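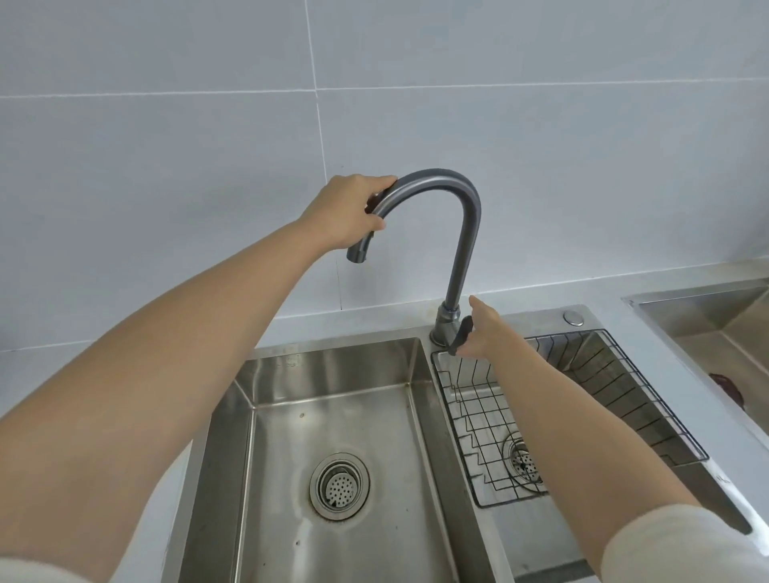 # Call for participants: tap water taste and odor panel, Midoldale service area

**Reference:** HV-1622
**Run by:** Hivero, Sensory and Water Quality Group
**Applications close:** November 30, 2021

Hivero is recruiting adult residents of the Midoldale service area for a trained panel on the taste and odor of tap water. Panelists will attend sessions at our Nisel Street laboratory and collect samples from their own kitchens. The work is part-time and paid by the session. No background in chemistry or food science is needed.

## Background

The Midoldale network is supplied from two sources, a reservoir to the north and a well field on the river side of town. The ratio between them changes with season and demand, and parts of the network receive a blend that can shift within a single day. In May the operator began moving the eastern zones from free chlorine to chloramine as the residual disinfectant. The remaining zones will follow in stages.

Instruments measure residual disinfectant, pH, conductivity, and the common earthy-musty compounds well. They are less useful for predicting how a given glass of water will taste to the person drinking it. Some odor compounds are detected by people at levels near or below the reporting limit of routine lab methods, and mixtures do not always smell like the sum of their parts. A trained panel fills that gap. It produces intensity scores on a fixed scale, against reference standards, that can be compared from one week to the next.

The panel does not assess whether water is safe to drink. Compliance testing is carried out separately and is not affected by panel results.

## What panelists do

The study has a training phase, a laboratory phase, and a home sampling phase. The last two run at the same time.

**Training.** Panelists learn to recognize and name a set of reference odors: chlorinous, earthy, musty, grassy, sulfurous, medicinal, plastic, and metallic. References are presented in covered flasks at known dilutions. Panelists then practice scoring intensity on the panel scale until their scores on repeated blind samples fall within the range set in the protocol. Those who do not reach that range are paid for the training they attended and released from the study.

**Laboratory sessions.** Each session lasts 90 minutes, including a break. Samples are served in coded glasses in individual booths under neutral light, in an order that differs for each panelist. Odor is scored first, then flavor, then aftertaste. All tasting is sip and spit. Unsalted crackers and odor-free water are provided for use between samples. A group discussion follows the individual scoring, and original scores are not changed after it.

There are 14 laboratory sessions. Panelists are expected to attend at least 13.

**Home sampling.** Panelists draw samples at their own kitchen faucet, using the bottles supplied, on dates given in advance. On each date, two samples are drawn:

1. A first-draw sample, after the plumbing has stood unused for at least six hours. Use the cold side only. Open the faucet at a normal filling rate and begin collecting at once.
2. A flushed sample, after the cold water has run for five minutes.

Fill each bottle to the neck, cap it, and write the time on the label. Record in the log whether a filter, softener, or aerator is fitted. Do not remove or clean the aerator on the day of sampling unless the instruction sheet for that date says to do so. Faucets with a pull-down head should be sampled with the head docked and set to stream, not spray. Bottles go into the insulated carrier and are dropped off the same day at the Nisel Street loading entrance or at the Kotian pharmacy counter. 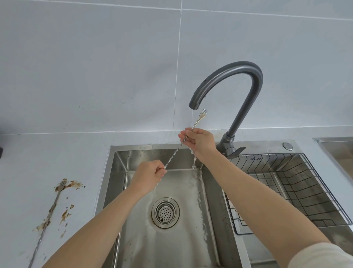

*Rinsing a fork under a gooseneck faucet in a kitchen sink.*

Dishwashing, cooking, and other ordinary use of the sink can go on as usual outside the stagnation period. Any use within the six hours, however short, must be entered in the log and the first-draw sample postponed to the next date on the schedule. Toilets, showers, and laundry count as use if they are on the same branch as the kitchen. If you are unsure how your home is plumbed, a technician will check at the time the carrier is delivered.

## Who can apply

Applicants must:

- be adults living at an address in the Midoldale service area, with no plan to move before the study ends
- be connected to the public supply (private wells are excluded)
- have an unfiltered cold water outlet in the kitchen, or a filter that can be bypassed
- be able to reach Nisel Street for sessions
- read and write English well enough to complete the score sheets

Applicants will not be accepted if they:

- smoke or vape
- have a diagnosed loss of smell or taste, or have had one in the past six months that has not fully recovered
- are pregnant or nursing
- are allergic or sensitive to any of the reference compounds listed on the consent form
- work for the network operator, for Hivero, or for a company that sells water treatment equipment

One person per household may join. If two people at one address apply, the one with the higher screening score will be invited.

We need applicants from all pressure zones. The hill zones and the streets east of the rail line have been short of volunteers in earlier panels, and applicants from those addresses will be screened first. Renters are welcome. Written permission from the landlord is not needed for sampling at the kitchen faucet, but it is needed if a technician has to open a service panel.

## Screening

Screening takes one visit to Nisel Street. It covers:

- an odor identification test, with choices given
- a triangle test, in which two of three samples are the same and the applicant picks out the third
- a ranking test using increasing concentrations of one compound
- a short interview on availability

The panel has 29 places. A reserve list will be kept from applicants who pass screening and are not placed. Results are sent by email. Individual scores are available on request, but we do not discuss how they compare with those of other applicants.

## Rules on session days

For one hour before a session, do not eat, chew gum, brush your teeth, or drink anything except water. Do not wear perfume, aftershave, or scented hand cream at any time that day. Clothing washed in strongly scented detergent has caused problems in the booths, and unscented detergent can be collected from reception at no charge. Panelists with a cold, sinus congestion, or hay fever symptoms should call before leaving home. A session missed for this reason is not counted against attendance if the call is made before the start time.

Phones stay in the lockers. Panelists may not compare scores, or discuss samples, until the group discussion is opened by the panel leader.

## Payment

Training and laboratory sessions are paid at the same flat rate, stated on the consent form. Home samples are paid per accepted pair. A pair is accepted if both bottles are full, labeled, and delivered the same day with a completed log sheet. Screening visits are paid at half the session rate regardless of the result. Payment is by bank transfer at the end of each month. Parking at Nisel Street is free with a permit issued at check-in, and bus fares are refunded against the ticket.

## Data and confidentiality

Scores and home sample results are stored under a panelist code. The link between codes and names is held by the panel office and destroyed after the final report is accepted. Published maps show results by pressure zone and do not identify individual addresses. Each panelist receives the results for his or her own faucet, including metals in the first-draw sample, at the end of the study. If a home sample exceeds a health-based limit, the panelist will be told as soon as the result is confirmed, and a repeat sample will be offered.

Participation can be ended at any time, with no reason given. Payment due for completed work is not affected. A panelist who withdraws may ask for past scores to be deleted up to the date on which the data set is locked.

## Staff

- Irén Takács, study lead. Questions on design, consent, and use of data.
- Venkatesh Devadiga, panel leader. Questions on training and laboratory sessions.
- Leonor Ramalho, field sampling. Questions on bottles, carriers, filters, and home plumbing.
- Meenakshi Bangera, panel office. Applications, scheduling, and payment.

## How to apply

Application forms are available at Hivero reception, at the Midoldale public library, and at the Kotian pharmacy counter. Return the form to the panel office in person or by mail, marked HV-1622. Include your street address, a daytime phone number, the type of kitchen faucet and any filter fitted to it, and the times of day you are free. Do not send water samples with the form.

Forms that arrive after the closing date will be kept for the reserve list only. Applicants invited to screening will be given a choice of times, and a change of time can be arranged once through the panel office.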